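The tea things finally have somewhere to live! I've been meaning to sort them out since we moved to Fosstead in November, and this morning I gave in and did it before Shirin came round.
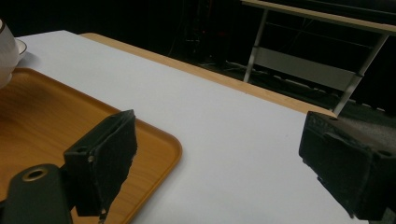
Shirin takes her tea very strong, so out came the big pot (and the good biscuits, obviously). I put everything on the white table and got out the tray with the orangey wood-grain finish, which is lovely and glossy apart from one darker smudgy bit. The white cup with the thin dark rim and its saucer are staying out for everyday. The mugs can go back in the cupboard.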